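La grange de Bresby sera démolie avant l'hiver

mer. 3 septembre

Je passe devant la grange de Bresby presque tous les jours, à vélo quand il fait beau, en voiture le reste du temps, et je dois dire que j'avais fini par ne plus la voir. Un toit affaissé, des ronces jusqu'aux lucarnes, la grille fermée par une chaîne. Et puis, lundi matin, il y avait un engin de chantier garé devant, deux camions-bennes et un panneau tout neuf vissé sur le portail. La démolition de l'ancienne propriété de la route d'Urkholm a commencé, pour de bon cette fois !

Pour ceux qui ne sont pas du coin, un petit rappel. C'est dans cette propriété que les enquêteurs avaient découvert, il y a quatre ans, le matériel volé d'une bonne partie des exploitations du canton : tracteurs démontés, pompes, outillage, cuves à fioul, et jusqu'à une bétaillère repeinte à la hâte. L'inventaire dressé à l'époque comptait 463 objets. Je m'en souviens bien, j'avais couvert les deux journées de restitution sur le parking de la salle des fêtes, et j'ai encore en tête ce monsieur qui avait reconnu sa tronçonneuse à une trace de peinture bleue sur la poignée. L'occupant des lieux a été condamné depuis, les appels sont épuisés, et les bâtiments ont été confisqués par décision de justice avant d'être cédés à la commune.

Cédés, oui, mais il fallait encore savoir quoi en faire. Pendant des mois, on a parlé de vente aux enchères. L'idée ne plaisait pas à grand monde dans les fermes voisines, où l'on craignait de voir revenir l'ancien occupant par l'intermédiaire d'un cousin ou d'un prête-nom (je rapporte ce qui se disait au comptoir, rien ne permet de l'affirmer). Le conseil a fini par trancher en août : tout sera rasé, la maison, le hangar métallique et la grange, et le terrain restera communal.

J'ai pu faire le tour du chantier avec le conducteur des travaux, casque sur la tête et bottes trop grandes prêtées pour l'occasion. La maison est déjà vidée. On y a retiré les fenêtres, les radiateurs, un escalier entier qui attendait dans l'herbe. Le hangar sera démonté panneau par panneau, parce que la toiture contient de l'amiante et qu'il faut des équipes formées, des combinaisons, des sacs étiquetés, tout le tralala. C'est l'entreprise Khattak qui s'en charge, déjà vue chez nous pour l'ancienne laiterie. La grange viendra en dernier, une fois que les hirondelles seront parties. J'avoue que ce détail m'a plu.

Côté calendrier, on m'annonce 44 jours de travaux si la météo suit, et un peu plus si la pelle tombe sur une dalle qui n'est pas sur les plans. Il y aurait en effet une fosse bétonnée sous le hangar, dont personne ne connaît bien la profondeur. Les gendarmes l'avaient sondée pendant l'enquête et n'y avaient trouvé que de l'eau et des bidons, mais elle devra être vidée et contrôlée avant d'être comblée.

La circulation, maintenant, car c'est la question qu'on me pose partout depuis lundi. La route d'Urkholm reste ouverte. Elle passe en alternat, avec des feux, sur 900 mètres, entre le calvaire et l'embranchement du moulin. Les cars scolaires gardent leur horaire mais l'arrêt du Moulin est reporté devant le lavoir. Les camions ne rouleront pas avant le passage du car du matin, c'est écrit noir sur blanc dans l'arrêté affiché en mairie. Et si vous avez l'habitude de couper par le chemin de terre derrière la propriété, oubliez, il est barré aux deux bouts - j'ai essayé, j'ai fait demi-tour.

Reste l'affaire elle-même, qui n'est pas tout à fait refermée. Une partie du matériel saisi n'a jamais retrouvé de propriétaire. Ces objets sont toujours sous scellés dans un dépôt à Urkholm, et le parquet a donné jusqu'à la fin de l'automne pour se manifester. Il faut une facture, une photo, un numéro de série, quelque chose. Une déclaration de vol de l'époque peut suffire si la description est assez précise. Passé le délai, tout partira à la vente ou à la casse. J'en connais au moins deux, dans mon village, qui n'ont jamais pris la peine d'y aller en se disant que leur remorque était perdue depuis belle lurette. Allez-y quand même !

Il y a aussi la question des prélèvements. Des bidons ont longtemps été stockés à même le sol derrière la grange, et la commune veut savoir ce qu'il y a dessous avant de laisser des enfants ou des vaches y mettre les pieds. Les analyses de terre ont été confiées au laboratoire Bristia, et les résultats seront affichés en mairie, y compris s'ils ne sont pas bons. Les riverains qui ont un puits peuvent demander une analyse de leur eau en même temps, il suffit de s'inscrire à l'accueil.
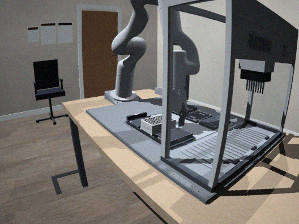
Bras robotisé et automate de manipulation de liquides, image de synthèse.

Et après ? Là, c'est plus flou. Un pré, un verger, un parking pour les randonneurs, j'ai tout entendu. La mairie dit qu'elle attendra les analyses avant d'ouvrir la discussion, et une réunion publique est promise pour l'hiver. Une habitante du hameau, qui a vécu toutes ces années avec les allées et venues nocturnes sous ses fenêtres, m'a dit qu'elle se contenterait très bien d'un champ avec rien dedans. Son voisin d'en face verrait plutôt un terrain de boules. Ils en débattaient encore par-dessus la haie quand je suis reparti.

Les pierres de la grange, elles, ne seront pas perdues. Celles qui sont en bon état seront triées et mises de côté pour réparer le mur du cimetière, qui penche depuis la tempête. Plusieurs personnes m'ont demandé si l'on pouvait venir se servir sur place, en tuiles notamment. La réponse est non, le chantier est interdit au public, même le week-end, même « juste pour deux ou trois tuiles ». Le conducteur des travaux a déjà dû raccompagner un amateur de vieilles poutres dès le premier soir.

J'y retournerai quand la pelle attaquera la grange, et je vous donnerai la date ici dès qu'elle sera fixée. D'ici là, pour le matériel sous scellés comme pour les puits, l'accueil de la mairie de Bresby est ouvert tous les matins, sauf le samedi.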